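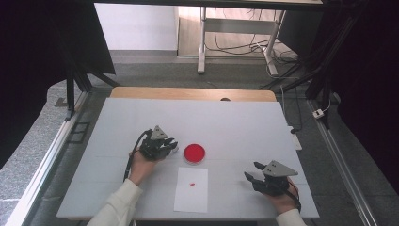

OK so I promised I'd write up the sleep thing once I'd done a full season of it, and March is over, so here goes. Long thread, sorry, get a drink.

Background for new people: I've been a bad sleeper since college. Not the dramatic kind. I fall asleep fine and then I'm wide awake at 3:40 a.m. going over an email I sent in my twenties.

Last fall my doctor's office in Wostbridge put me on the list for a group insomnia course. Six sessions, free, Monday evenings in a room over the Hulton Street library. I almost didn't go because the idea of talking about sleep with strangers at 7 p.m. made me want to lie down.

First thing they had us do was keep a sleep diary. On paper! What time you got in bed, what time you think you dropped off, how many times you woke up, what time you got up for good. Two weeks of that before they'd tell us anything at all.

I'd been wearing a tracker for a couple of years and I was very attached to my little score. They asked us to leave it in a drawer. I was more upset by this than I'd like to admit (I kept checking my bare wrist in the bathroom at night).

My diary said I was in bed for 70 hours a week. Seventy! I was sleeping for maybe two thirds of that. The rest was just me, lying there, being annoyed at the ceiling.

So then comes the part everybody hates, where they cut your time in bed. You pick a get-up time and stick to it, weekends too, and you don't get to go to bed until late. Mine was 12:30 to 6:30. Please don't try this off a thread, by the way. They screened us first, and a couple of people got a gentler version because of other health stuff.

Week one was awful. I cried at a commercial for gutters. I put my keys in the fridge. I stood in the Flindura parking lot for a good while wondering what I'd driven there to buy (it was dish soap, I came home with candles).

Week two was also awful, but I noticed I was sleeping straight through to 5. Which I had not done in years.

By week four they let me have fifteen more minutes. I have never been so happy about fifteen minutes in my life. I told the cashier at Abdelaziz Bakery about it and she was very nice.

The other big rule: if you're awake and getting worked up, get out of bed. Go sit somewhere else, low light, something dull. I read a 600-page history of canals that way. I'm on the second one now. I have opinions about locks.

People keep asking what it cost. Mine was free through the clinic, with a waiting list. Before that I'd spent $759 on a mattress topper, two pillows, a weighted blanket, a sound machine and a bunch of gummies. I added it up one night at 4 a.m., naturally. The blanket I still like. The cat likes it more.

A private place quoted me $1575 for basically the same six sessions, so it's worth asking your regular doctor first and putting up with the wait if you can.

Where I'm at now: in bed by 11:30, up at 6:30, and most nights I'm out for nearly all of it. I still get a bad one every week or so. Last Thursday was a 3:40 special, full email review, the works.

What's different is I don't spend the next day dreading bedtime. I used to start worrying around dinner! I'd turn down plans so I could "protect my sleep" and then stay home and not sleep.

Oh, and coffee – I didn't have to quit. I stop at noon. Someone in the group had to give it up altogether and I think about them often.

The tracker's still in the drawer. Battery must be long dead. Going to leave it there a while longer.

If you've done one of these courses, did your get-up time ever loosen up on weekends? Mine is still 6:30 on the dot and I'd love to hear that 7:15 is allowed someday.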